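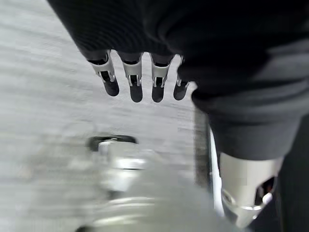
Attachment 1: fingers pointing down over a gray surface

Hi again, me with the label printing problem! Adding to my own ticket so it's all in one place.

Quick recap for whoever picks this up. We run Lultent for orders and it hands shipping labels to the Pirance print service. Since the June update, any batch over 42 labels stalls. The queue says "sending" and just sits there, and the little spinner goes forever (I left it over lunch once, still spinning).

What I've tried so far:

Restarted the print service. Got 10 more labels, then the same stall.

Cleared the spool folder. It had 2,223 files in it, yikes, I had no clue those were piling up. Things felt snappier after that but the big batch still hung.

Swapped the USB cable, then went over the network instead. No change either way, so I'm ruling out the cable.

Reinstalled the driver, the older one from your downloads page. This one got my hopes up, because the first batch went through fine! Second batch, stuck again.

Then at 3:40 pm I noticed something. Every stalled batch has an order for Uçar in it. They're a regular customer of ours, and I think the ç is what chokes it. I retyped the name as Ucar on one order and the whole batch printed in around 4 minutes.

So I have a workaround, but I really don't want to misspell a customer's name on every box. Is there an encoding setting I'm missing? The Jullura export has a UTF-8 checkbox and I can't find anything like it in Pirance.

Log is attached too. Leaving this open for now, thanks!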